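工单 #241
标题:开放日演示中双手夹持电饭煲时,左右手位姿互换或丢失
客户:Fleltgate 展示中心(Cillville)
产品:Hermans 手持夹爪套件,头部相机版
提交人:Yee-man Hsu
受理:Drikik 技术支持,Bình Nghiêm
优先级:高(开放日期间)
创建日期:2018年11月26日
状态:已关闭

问题描述(Yee-man Hsu)

今天是展示中心开放日的预演,明天正式接待访客。演示内容是操作者两只手各戴一个夹爪,在白色桌子上搬动电饭煲,大屏幕上同步显示两只虚拟夹爪的位置,旁边的机械臂随后回放录下来的动作。

单手动作没有问题。拿小瓶子、推圆盘、开合夹爪,屏幕上都跟得住。双手一起去夹电饭煲下沿的时候,屏幕上的左右夹爪会突然互换,停一下再换回来。有时候不换,而是其中一只直接停在原地,等手分开后才跳到正确位置。

预演时连续出现,不是偶发。互换发生时录下来的数据没法回放,机械臂控制端会报“速度超限”,进入保护停止。保护停止本身是正常的,没有碰到任何东西,但访客来了以后每次都停,演示就做不下去。

已经试过:
重启 Hermans 主程序,无变化。
重启电脑,无变化。
重新插拔头部相机的线,无变化。
换了一位操作者,一样。

日志已上传。请在今天下班前给个办法,哪怕是临时的。

回复(Bình Nghiêm)

收到。日志在看。请先补充几项:

一、主程序“关于”页面里的版本号。
二、最近有没有做过标定,标定文件是哪一天的。
三、头部相机有没有换过镜头,或者改过分辨率。
四、出现互换时,手的姿势是什么样的,最好从头部相机导出一帧原图,不要拍屏幕。
五、左右夹爪上的标记立方体有没有拆下来过。

第五项请一定确认。以前有客户在运输前把立方体拆了,装回去时左右装反,症状和您说的有一部分相似。

回复(Yee-man Hsu)

版本是 Hermans 17。标定是搬到这个厅之后重新做的,标定文件的时间在二月,是 Kristof Michiels 做的。镜头没换,分辨率没动过。

立方体没有拆过。我让 Wim Schouten 去对了一下编号,左手的和右手的都与配置文件一致。

原图正在导出,导出工具要先停掉预演,稍等。

回复(Bình Nghiêm)

左右装反可以排除。如果装反,单手时也应该是反的,您那边单手正常。

日志里能看到的情况:单手阶段检测稳定。双手靠拢以后,检测模块仍然能找到标记图案,但有一段连续的帧里,找到的图案先归给左手,后归给右手。归属判断出了问题,检测本身没有全断。另外还有一段是真的没有检测到,这两种情况原因可能不同,我分开处理。

再请问一下,配置里 cube_min_gap 这一项现在是什么值?在“跟踪”那一节的最后。

回复(Yee-man Hsu)

cube_min_gap 写的是 38。没有单位。我们没有改过这个文件,Kristof 说他也没有改过。

原图导出来了,是双手刚夹住电饭煲的那一帧,见下。

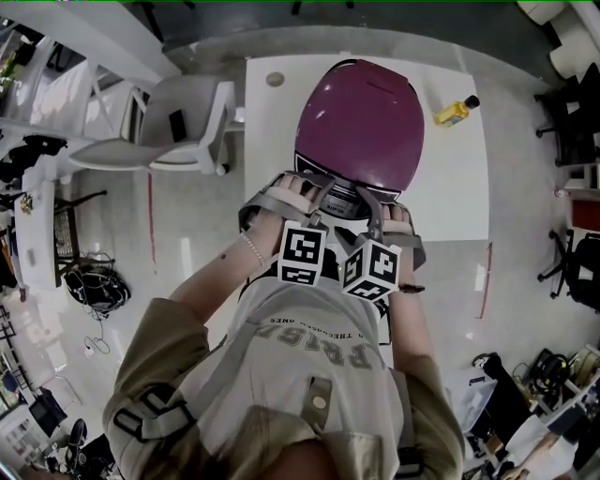

附件 1:头部相机原图,双手夹持电饭煲下沿,左右标记立方体几乎相接。

回复(Bình Nghiêm)

谢谢,这张图很有用。

单位是毫米。cube_min_gap 的意思是,两个立方体之间的距离小于这个值时,程序认为它们有可能是同一个物体的重复检测,会尝试合并。这个默认值是给单手套件用的,防止反光产生假目标。双手套件应该用另一份默认值,您那边装的时候大概没有切换过来。图里两个立方体在操作者胸前快要碰上了,距离肯定进了合并范围。合并以后再分开,左右归属就靠运气。

所以互换这一半可以解释。请把 cube_min_gap 改成 7,保存,然后从“跟踪”菜单里选“重新载入配置”。不需要重启。

改之前请先把原文件另存一份。

关于另外那一半,也就是停在原地不动的情况,我还需要多看一会儿日志。

回复(Yee-man Hsu)

改好了,重新载入时弹出提示“部分参数将在下次录制时生效”,点了确定。

Wim 戴上夹爪试了一轮。互换没有再出现。停住不动还会出现,次数比之前少,主要是在往前伸手、低头看电饭煲控制面板的时候。

机械臂端还没有接上,先不回放。

内部备注(Bình Nghiêm,客户不可见)

查安装记录:Fleltgate 先买的单手套件,后来加购另一只夹爪。升级到 Hermans 17 时安装程序保留了旧配置。升级说明里提到了双手配置要手动切换,但写在很后面。建议文档组把这一条挪到前面。已转 Dirk Van Acker。

停住的问题怀疑是曝光。日志里自动曝光值在那几段变化很大。电饭煲的紫色盖子是亮面的,圆弧形,桌面又是白色,相机一低头,画面里亮的部分就变多。曝光压下去以后,立方体上的黑白图案对比度可能不够。先让客户关掉自动曝光验证。

回复(Bình Nghiêm)

互换没有再出现,这一项先保持观察。

停住不动的部分,请按下面的顺序试:

先打开“相机”页面,把自动曝光关掉。
让操作者站到平时的位置,看着桌面,夹爪空着,两手分开放在身前。
手动调曝光,调到立方体的白色部分不发糊、黑色图案边缘清楚为止。页面右上角的检测指示灯两只手都应为绿色。
保持这个曝光值,做一次完整的双手搬动。
如果仍有停顿,请记下是哪只手、当时手腕是什么角度。

还有一点,请确认操作者的袖口不会盖到立方体。图里袖子没有挡住,但外套如果比较宽松,抬手时可能会滑下来。

回复(Yee-man Hsu)

按步骤做了。关掉自动曝光以后,立方体清楚很多。之前我们一直以为画面偏暗是正常的。

第一轮搬动:没有停顿。
第二轮搬动:左手停了一次,很短。
第三轮搬动:没有停顿。

第二轮那次是 Wim 把左手腕往里转得比较多,立方体正面朝着他自己下巴的方向,然后右手那只立方体从上面经过,挡了一下。这种情况能不能调?

另外 Kristof 问,要不要趁今天重新标定。他觉得二月的标定太旧了。

回复(Bình Nghiêm)

被另一只立方体挡住的情况,参数调不了多少,只能从动作上避开。建议让操作者把两手分开一点,从电饭煲两侧去夹,不要都集中在正面。这样相机能同时看到两只立方体。

可以把“短时丢失保持”打开,时长用默认值。作用是图案短暂看不见时,程序按前面的运动趋势补上,屏幕上不会有明显停顿。请注意,补上的数据在录制文件里会带标记,机械臂回放时默认跳过带标记的段落。演示够用,但如果你们以后要拿录制的数据做别的事情,需要自己判断要不要保留。

标定不必今天重做。从日志里的残差来看,二月的标定仍然在允许范围内。在开放日前一天重新标定,万一做坏了反而没有时间恢复。等开放日结束再做。

回复(Yee-man Hsu)

明白,标定先不动。Kristof 同意了。

“短时丢失保持”已打开。操作者从两侧夹,连着做了几轮,屏幕上左右手都跟得住。接上机械臂回放,先用低速,没有触发保护停止。再用演示速度,也没有触发。

现在还有一个小问题:访客会站在桌子对面看,有人可能会想自己戴夹爪试。左右手大小不一样的人戴上,需不需要改什么?

回复(Bình Nghiêm)

夹爪的绑带可以调松紧,绑紧以后立方体相对夹爪的位置不变,程序里不需要改。要注意的是:

绑带没有收紧时不要开始录制。手在夹爪里晃动不影响立方体的跟踪,但会让人不自觉地用力,夹持位置容易偏。
访客试戴时请断开机械臂回放,只看屏幕。
换人以后,请让新操作者先把两手分开放几秒,等指示灯都变绿再靠拢。程序在手分开时确认左右归属,一上来就靠在一起的话,归属可能是错的。
电饭煲请用空的,不要插电。

最后一条在现场手册里也有。

回复(Yee-man Hsu)

电饭煲是空的,没有插电,我们一直是这样做的。其余几条已经打印出来贴在操作台上。

今天可以先到这里。工单请先不要关,明天开放日结束以后我再更新。

回复(Yee-man Hsu),开放日结束后

更新一下情况。

上午的演示全部正常。互换没有出现。

下午有一场,右手停住了,短时丢失保持没有补上。Wim 检查后发现是一位访客试戴之后,立方体的一个面上沾了指印,侧着看会反光。用镜头布擦过以后恢复。之后每次换人都擦一遍,没有再出现。

还有一场,“重新载入配置”之后曝光又变回自动了。我们重新关掉,然后继续。请看一下这是不是程序的问题。

机械臂回放全天没有触发保护停止。

配置文件和当天的日志已上传。

回复(Dirk Van Acker)

我是 Drikik 这边负责 Hermans 版本的,接着回答曝光的问题。

是程序的问题,已经复现。在“相机”页面关闭自动曝光以后,如果没有点“写入配置”,重新载入时会读回文件里的旧值。页面上应该有提示,目前没有。请在“相机”页面点一次“写入配置”,以后就不会变回去。提示会在后续版本里加上,已单独登记,不在本工单里跟踪。

安装程序保留单手配置的问题也已登记。在修复之前,加购第二只夹爪的客户由支持人员逐个通知。

立方体表面可以用干的镜头布擦,不要用酒精,印刷层会掉。

回复(Yee-man Hsu)

“写入配置”点过了,重新载入两次,曝光没有变。

Kristof 准备下个星期重新标定,到时候如果残差有问题,我们另开工单。这一张可以关了。

处理结果(Bình Nghiêm)

原因:
1. 双手套件沿用单手配置,cube_min_gap 过大,两个立方体靠近时被误合并,造成左右互换。
2. 自动曝光在相机低头时变化过大,标记图案对比度不足,造成位姿停住。
3. 立方体互相遮挡及表面指印,造成个别丢失。

处理:
cube_min_gap 改为双手默认值。关闭自动曝光,手动设定后写入配置。打开短时丢失保持。操作者改为从两侧夹持。换人时擦拭立方体。

遗留:
曝光未保存提示、安装程序配置切换,均已转开发。标定由客户自行安排。

工单关闭。客户如在关闭后回复本邮件,工单会自动重新打开。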